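3.2 Arrangement of the produce display

The mock greengrocer's corner at the Pratstead site was laid out to resemble the loose-vegetable section of a small Cumbridge food shop. Root vegetables, leafy vegetables, beans and tomatoes were sorted by kind, and some of the larger compartments held one kind at the back and another in front. Shopping lists contained up to 12 items and were drawn from the Ollent household survey, which covers 306 homes. Packing materials were kept apart from the produce in all lists. Compartments were refilled between sessions, following the layout fixed in July. Figure 3 shows stages of the work; the effect of layout on picking order is treated in Section 4.

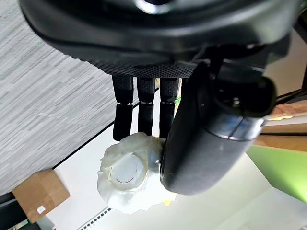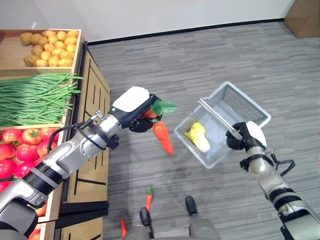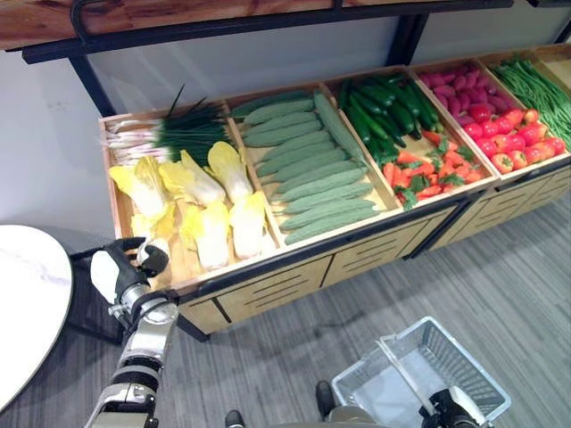
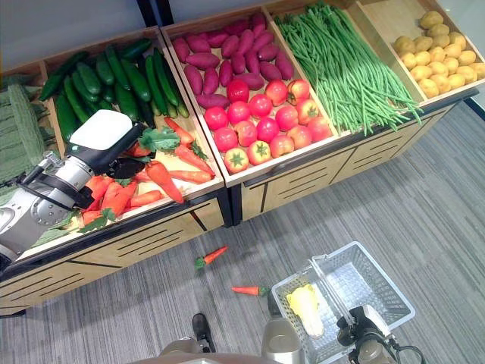

Figure 3. Handling of a plastic bag (first panel) and of vegetables at the wooden display (remaining panels).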